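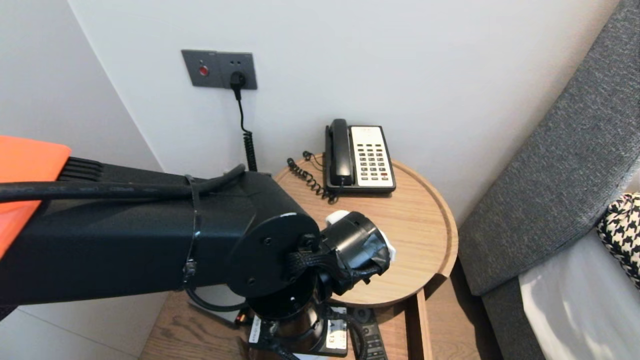
A robot arm at the bedside table in the Tarcombe test room, with the telephone still in its place at the back.

Robot tidies the side table, but slowly

A small hotel in Tarcombe has given one of its rooms to a robot trial which asks a very simple question: can a machine do the small jobs that a room cleaner does between two guests? After the first month the answer from the project team is yes for a few of these jobs, and not yet for most of them.

The trial is run by Orach, a young company that writes control software for robot arms. It does not build the arms itself. Its work is to teach them what to do with ordinary things in ordinary rooms, and the company says that the side table was chosen as the first task because every hotel room has one and it is never left the same way twice.

A cleaner who comes to such a table does several things almost without thinking. The remote control goes back to its place, the telephone is turned to face the bed, the cord is put in order and the top is wiped. For the arm each of these is a separate task, and each must be learned from many attempts. Orach recorded 666 attempts during the trial. In the remote control task, where the arm must lift the remote from one level of the table and put it down on another, it succeeded in 44 attempts out of the last hundred.

The difficulty lies partly in the shape of the furniture. A round top with a raised rim leaves little space for the fingers when an object lies close to the edge, and a shelf underneath obliges the arm to reach in from the side without touching the wood. The project notes say that a flat, dark remote is harder to pick up than a cup, which offers more to hold.

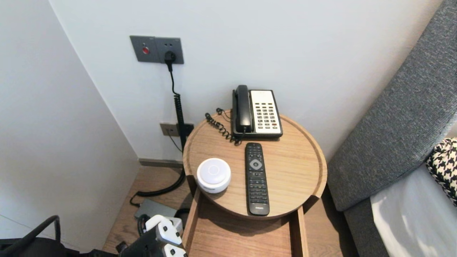
The telephone is the part we would all gladly leave out, the project team said in its report for September, but a guest expects to find it with the cord lying properly, and a cord does something different each time it is moved. For the present the software treats the telephone as a thing to be avoided, and a person puts the cord in order afterwards.

Time is the other problem. The hotel allows its cleaners seven minutes for all the surfaces in a room, the side table included. The arm needs the same seven minutes for the table alone, and this is when nothing falls. Orach expects to make it faster with the next version of the software, though it did not wish to promise a figure.

Wiping has gone better. With a cloth in its fingers the arm can clean the free part of the top, and it follows the curved rim quite well. It does not yet move an object, wipe under it and put it back. The team calls this the most useful next step, more useful than speed.

The hotel, which belongs to the Dunbar group, says it has no plan to replace its cleaning staff. Its interest is in the late hours, when a guest arrives after 22:00 and a room must be prepared with few people on duty. The staff were asked for their opinion at the start of the trial, and several of them answered that they would sooner have help with beds and bathrooms – the heavy work – than with a remote control. Orach replied that beds are on its list but are much further away, as a sheet is soft and large and must be handled from both sides.

Similar work is going on for shops. A second trial, under the name Birnance, will test if the same software can straighten goods on a low shelf at closing time. The objects there will be boxes and tins, which have no cords, and the team hopes for better results.

The trial in Tarcombe continues until the end of November. The room will then be rented to guests again.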